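Home | Kits | Sim packs | FAQ | Contact

Ballel Hand Kit – your questions, my answers

I'm Leonidas Alexiou, I put the Ballel kit together and I answer the mail, so if something below sounds like one guy talking, that's the reason. I add to this page whenever the same question lands in my inbox a few times.

What do I get for the money?

The kit is $2,185 and that covers the hand, the wrist plate, the power brick, two cables and a license for the Bestumel simulator pack. The arm is not in the box! I get that question every single week. If you already own a Drustent arm the wrist plate bolts straight on. For other arms, write to me with the bolt pattern and I'll tell you if I have a plate that fits.

Can I try it before I buy?

Yes, and please do. The Bestumel pack has a 32-day trial and you don't need any hardware for it, just a decent computer. You load the hand, pick a practice set, and start closing fingers on things. Most people who end up buying have spent a few evenings in there first, and they ask me much better questions because of it.

How good does the simulator look?

Good enough to work in, and not as pretty as a video game. I keep the settings low on purpose so it runs on older laptops (mine included). You'll see rough, blocky shadow edges at the default setting. Turn shadows up to "fine" in the display menu if that bugs you – it costs some speed, so I only do it when I'm showing the thing to someone.
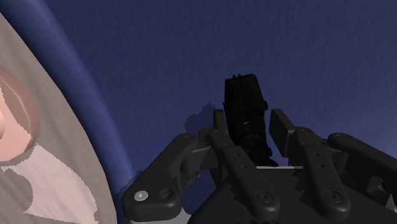 Thongdee, July 11, 2026

The practice set I reach for most these days is upright holding. You get a tall, narrow object between the two middle fingers and your job is to keep it standing straight while you move the hand past whatever else is nearby. It sounds easy. My first tries were terrible! Start with slow moves and a light squeeze, then work up.

Can I bring in my own objects?

You can. Drop the model file in the "objects" folder and restart. Keep them simple, though – a part with a million tiny faces will bring the whole thing to a crawl, and I can't fix that from here.

Will what I set up in the simulator work on the real hand?

Finger positions carry over nicely. Squeeze force is another story, and I'd plan on retuning it for every object you care about. Slick plastic is the worst. I usually start the real hand at the lowest force and nudge it up one step at a time until the thing stops sliding.

How long is shipping?

Hands leave the shop within 10 working days. I had a backlog in June and it's cleared now.

What if something breaks?

Send me a short video first, since half the time it's a loose cable and you'll be running again that afternoon. If it does need to come back, I pay shipping both ways for the first seven months. After that you pay to send it and I pay to return it.

Do you give a school discount?

I do, just write from your school address and ask.

Related
Mounting the Ballel hand on a Drustent arm
Bestumel pack: installing the trial
Picking a squeeze force for slick parts
Spare cables and wrist plates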